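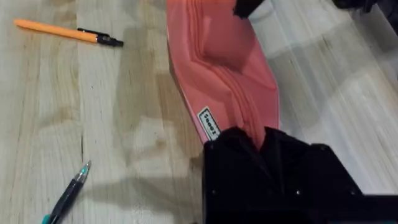
Spent the spring reading old ferry timetables for the Hevport to Sasholm crossing. Going to put down what I found before I lose the notes.

The earliest one I have is a folded card with no year on it. Two sailings out in the morning, one back at night. If you missed the night boat you slept in Sasholm or you found somebody with a skiff.

The card lists a stop at Harb. I grew up nearby and never heard of a ferry stopping at Harb. There is a stub of stone on the shore there that everyone calls the wall. I now think it was the landing.

Fares are on the back. Passengers, bicycles, calves, and "furniture by arrangement." A calf cost more than a child.

By the next timetable Harb is gone and there are 5 sailings a day in summer. No note about the change. The stop just isn't printed anymore.
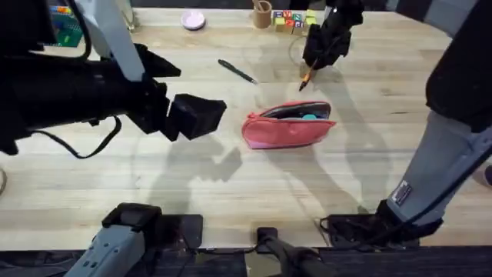 Conall Ní Bhriain replied that the Harb stop ran on request for a few years after it left the timetable. You hung a lamp on the post and the boat came in if the tide allowed. His grandmother used it to get to the dentist.

That fits with something in the county minutes. There's a complaint about the boat running late from "unlisted calls." I had assumed it meant mail.

The minutes also give a passenger count for one week in June: 391, both directions. For a boat that size it's a lot. I don't know if it was a normal week or if there was a fair on.

Yuxi Lü asked about the Jarkham road. It opened between my third and fourth timetables. After that the winter service drops to one sailing, and then winter isn't listed at all.
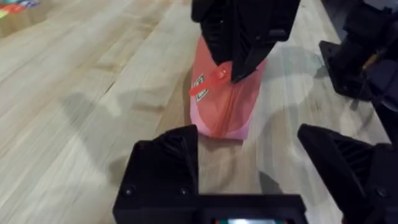 The last timetable is a single sheet, summer only, about 7 weeks of service. The calf fare is still on it. I doubt anyone had taken a calf across in years, so I guess they kept reusing the same fare table.

I still need the years for the first two. The printer's name is on both, so next I'm going to look through the old trade directories at the Hevport library.

If you have any of these in a drawer, even a torn one, please send me a scan of both sides. The backs are where the fares are.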